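Introdução à Organização de Espaços de Preparação de Alimentos
Apontamentos da aula 4 — Superfícies, zonas e arrumação
Docente: Widad Najjar
Apoio às aulas práticas: Fadi Rizk

Leitura prévia: capítulo 2 da sebenta, até ao quadro dos materiais. Quem faltou à aula 3 deve pedir a ficha das alturas de bancada a Fadi Rizk antes da prática.

1. Revisão

Na aula anterior definiu-se plano de trabalho como a área contínua onde se executa uma tarefa sem deslocar os pés. A altura e a profundidade do plano dependem da tarefa: amassar pede um plano mais baixo, decorar ou empratar pede um plano mais alto. Ficou por tratar o que se põe em cima do plano e onde se põe, que é a matéria de hoje.

2. Zonas

Uma bancada de preparação divide-se em zonas, mesmo quando não há marcas a separá-las. Usamos a seguinte nomenclatura:

Zona de entrada: onde pousam os produtos por lavar ou por descascar.
Zona ativa: à frente do corpo, onde se corta, mistura ou monta.
Zona de espera: produtos já tratados, antes de irem ao lume ou ao prato.
Zona de loiça: pratos, taças e utensílios limpos.

O sentido habitual é da entrada para a espera, passando pela zona ativa. Pode ser da esquerda para a direita ou ao contrário, conforme a posição do lava-loiça. O erro mais comum nos trabalhos entregues é colocar a entrada e a espera do mesmo lado, com cruzamento de produtos crus e prontos. Voltaremos a isto na aula sobre contaminação cruzada.

No caso da cozinha escolar de Plilside, discutido na aula, a zona de loiça ficava atrás de quem empratava. Cada prato obrigava a uma rotação completa do corpo. Para um serviço de 200 refeições, a simples passagem dos pratos para o lado da zona ativa alterou o ritmo da linha. O plano da cozinha antes e depois está na pasta da disciplina.

3. Proteção da superfície

Distinguem-se coberturas permanentes e coberturas de sessão. As permanentes (inox, pedra, madeira tratada) são limpas entre tarefas. As de sessão (papel, tapete, toalha) são retiradas ou substituídas no fim. Uma cobertura de sessão tem de ficar esticada e ultrapassar a zona ativa de todos os lados. O papel não serve para corte direto; usa-se sempre tábua por cima.

4. Suportes e recipientes

Um suporte eleva ou agrupa objetos. Interessam-nos três características: a estabilidade da base, a facilidade de limpeza e a visibilidade do que contém. Os cestos e tabuleiros entrançados são leves e deixam circular o ar, mas retêm resíduos nas fibras. Reservam-se para produtos com casca ou para apresentação. Os escorredores de ripas mantêm os pratos na vertical e ocupam pouca profundidade — a contrapartida é que exigem espaço livre em altura.
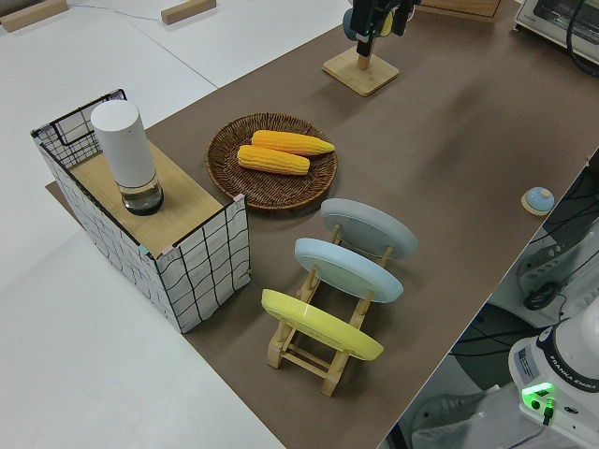
Fig. 1 — Tabuleiro de vime com maçarocas e escorredor de madeira com pratos.

Os líquidos guardam-se em recipientes fechados, fora da zona ativa. Um suporte elevado num dos lados da bancada liberta área de trabalho, desde que a mão lá chegue sem passar por cima dos alimentos.

5. Registo da disposição

O registo faz-se em planta, à escala 1:10, com as zonas identificadas por letra (E, A, S, L). O "S" designa a espera, para não se confundir com a entrada. Indicar a mão dominante de quem trabalha. Não é preciso desenhar os objetos pequenos; basta o contorno dos suportes.

6. Trabalho para a próxima aula

Escolher uma bancada, em casa ou no local de estágio, e entregar a planta acompanhada de um texto de até 18 linhas com uma proposta de alteração. Quem estagia na Gusuvlow deve pedir autorização a Eylül Oral antes de fazer medições. Entrega em papel na segunda-feira, no início da aula. Os trabalhos em grupo não são aceites neste exercício.

Cotação: planta, 10 valores; texto e proposta, 10 valores.

Dúvidas sobre a escala: Sakda Mahawong, na sala de desenho, depois da aula prática.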